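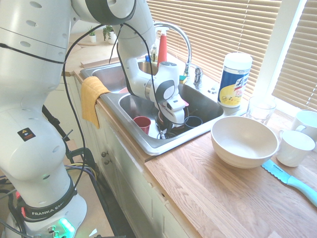

Basin lock is a fault condition in robot arms that work inside sinks, tubs and other deep-walled containers. It occurs when part of the gripper or wrist comes to rest against a wall or the floor of the container while the controller is still trying to reach a target beyond the point of contact. The arm then pushes steadily against a surface that will not move, at a force too low to trip the collision stop and too high to allow the fingers to close normally. The condition is mainly associated with dish handling, where an arm has to reach down over a rim and pick up items close to one another, such as a red plastic cup and a dark translucent cup standing in the right basin of a double stainless steel sink. The term came into use at the Brirkstead test kitchens and was later adopted in the fault tables of the Sepp motion controller, where basin lock is listed as code 999.

Terminology

The fault was first logged as "soft contact, unresolved." Operators at Brirkstead used "basin lock" for any stall inside a sink, including stalls with other causes such as a cable snag or a dropped network link. The Sepp manual uses the term more narrowly. Under its definition, three conditions must be met: the commanded and measured positions of the gripper differ, the difference is not shrinking, and the estimated contact force is below the collision limit. A stall in which the collision stop has already fired is a protective stop and is recorded separately.

Mechanism

An arm under compliant control behaves as though a spring connected the gripper to its target. The farther the gripper is from the target, the harder the arm pushes. This is useful in crowded spaces, since a light touch against a cup or a wall does not stop the task. In a sink it also means that a small error in the measured height of the basin floor becomes a steady downward push.

On the Sepp controller the collision limit for kitchen work was set at 35 newtons. A target placed slightly below the floor of the basin produces a force under that limit, and the arm holds it until the task times out or an operator steps in. If the fingers are already around the rim of a cup, the load is carried by the cup. Thin-walled plastic cups bend under this load and may spring out when the arm is released.

A second form involves the side wall. The wrist is wider than the fingers, and on a steep approach it can touch the rim of the sink or the divider between two basins before the fingers reach the object. Side-wall locks are harder to detect than floor locks because the force acts across the wrist and is partly hidden by errors in the model of the cable weight.

Contributing factors

Depth sensing is the most frequent source of the height error. Polished steel reflects light away from the sensor or returns a mirror image of nearby objects, and the measured floor may sit above or below the real one. Clear and dark translucent items give few usable points. Daylight through window blinds produces bright bands that move over the day, so a calibration made in the morning may not hold in the afternoon.

Clutter near the drain adds to the problem. Small dark items lying together tend to be grouped as one object, and the planned grasp point can fall in a gap between them. The fingers then travel down through the gap until they meet the floor. Standing water has a similar effect on the height estimate.

The Kasenside incident

The best-documented case took place in July at Kasenside, a demonstration kitchen equipped with a Sepp controller. During an unattended run the arm entered a floor lock with a drinking glass in its fingers. The collision stop did not fire. The task timer, which should have ended the attempt, was reset each time the planner issued a new target, and each new target was nearly the same as the last. The arm held the load until an operator pressed the stop button. The glass broke when the brakes were engaged and the wrist settled. There were no injuries.

A review of the logs found 46 earlier locks at the same station. Most had cleared when the planner happened to choose a target farther up the basin, and these had been counted as successful picks. The review placed the main fault in the timer logic and listed the collision limit as a contributing cause. It also noted that the stop button was on the far side of the counter from the sink.

Detection and prevention

Later releases of the Sepp controller run a separate watchdog that compares commanded and measured position and cannot be reset by the planner. If the gap stays open for 4 seconds, the arm stops following the target, opens its fingers only if the estimated load on them is low, and backs out along the path by which it entered. Three locks in one basin end the run and require a manual restart.

The Beddale procedure, a setup check named after the site where it was written, is used before work in an unfamiliar sink. The empty gripper is lowered slowly at each corner of the basin until it touches the floor, and the measured heights replace those from the depth sensor. The procedure does not detect side-wall locks, and it must be repeated if the arm base is moved. Some sites also place a rubber mat in the basin, which lowers the peak force but makes the floor height less certain.

Recovery

Opening the gripper by hand while the arm is still loaded is not recommended. The stored push is released at once and the wrist can drop or swing toward the operator. The Sepp manual directs the operator to engage the stop, keep hands out of the basin, switch to guided mode and raise the arm straight up before the object is removed. Broken glass is to be cleared only with the arm parked outside the sink.

Related articles
Protective stop
Compliant control
Depth sensing on reflective surfaces
Beddale procedure
Sepp fault codes
Watchdog timer

Last updated: July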